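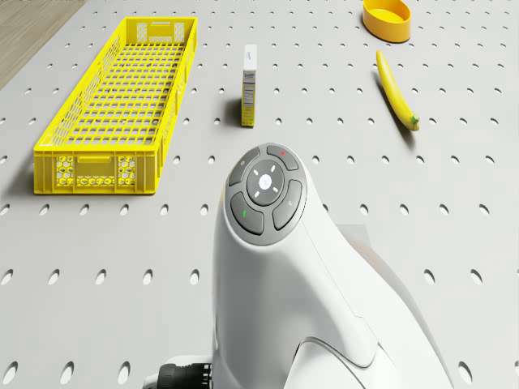
Figure 7-1. Wrist view of the table with crate, carton, bowl and banana.

Docs > Flarno Planner > Set-up guide > 7. Checking a simulated scene

Search this guide Go

7. Checking a simulated scene

This section covers the checks to run between loading a scene and sending the first plan. You need a working Flarno install, a scene file and the arm model from section 6. No hardware is needed.

7.1 Start the scene server

1. Close any viewer that is still open from an earlier session.
2. Open a terminal in the project folder and start the scene server. It listens on port 3000 unless you changed the port in the settings file.
3. Open the viewer and connect. The status line reads READY when all meshes have loaded.
4. Select the overview camera from the Views menu.

Note: The first load of a new scene is slow while the collision shapes are built. Later loads read them from the cache.

7.2 Check the start pose

1. In the overview, look for the arm on its base plate and confirm that the gripper is empty.
2. Compare the joint values in the side panel with the start pose in the scene file. The two lists should match.
3. Turn on Show Collision Shapes. Every item on the table gets an outline, the open crate included.
4. Look at the crate outline from above. If it is drawn as a solid block, set the crate's shape type to "parts" and reload. With a solid block the planner treats the inside of the crate as blocked and will refuse every place goal there.
5. Turn the outlines off again before you save any camera output.

Caution: Do not move items by hand in the viewer while a plan is running. The planner keeps the positions it read at the start and will not see the change. 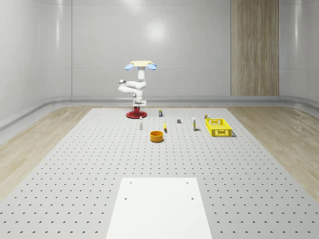
Sølve Solberg asks that users also check the table itself, which in older scene files was saved as a picture only and had no collision shape. Plans made on those files can send the elbow straight through the work surface, and the planner will report success.

To check, select the table in the item list and read the Collision field. If it says "none", choose "box" and save the file under a new name.

7.3 Set up the wrist view

1. Select the wrist camera from the Views menu.
2. Move the arm to the look pose with the Pose button. Wait for the joint values to stop changing.
3. Confirm that part of the arm housing shows in the lower part of the picture. The self mask removes it before the detector runs.
4. Press Build Mask. Flarno saves one mask for each named pose.
5. Press Detect Once. Each item found is listed with a label and a score.

Caution: A mask only fits the pose it was built for. If you edit the look pose, build the mask again.

7.4 Items at the edge of the view

An item that is only partly in the wrist view may still get a label, but its position is often wrong. Flarno marks these items EDGE and leaves them out of the pick list. They stay in the collision list, so the arm still plans around them.

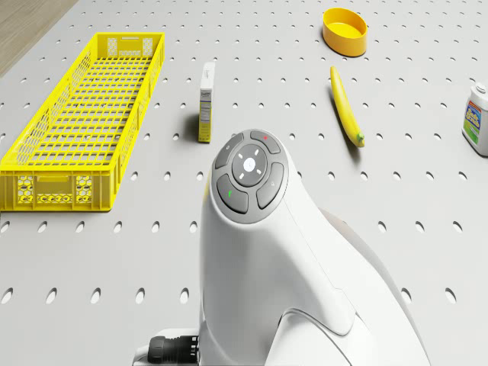

Figure 7-2. Wrist view with a white bottle partly visible at the right edge.

To bring an EDGE item into the pick list:

1. Select the item and press Center View. The planner looks for a new wrist pose with the item closer to the middle.
2. Accept the pose, or press Next for another one.
3. Build the mask for the new pose and run Detect Once again.

If no pose is found, raise Planner Samples from 1000 to 3000 and try again. Higher values are allowed – they take longer and seldom help.

7.5 Save the check

Choose File > Save Check. The report holds the scene name, the pose names, the masks and the last 10 detector runs. Attach it when you write to support about a failed plan.

Go on to section 8 to define pick and place goals.

Flarno guide, maintained by Dristberg | Contact | Copyright Dristberg | Back to top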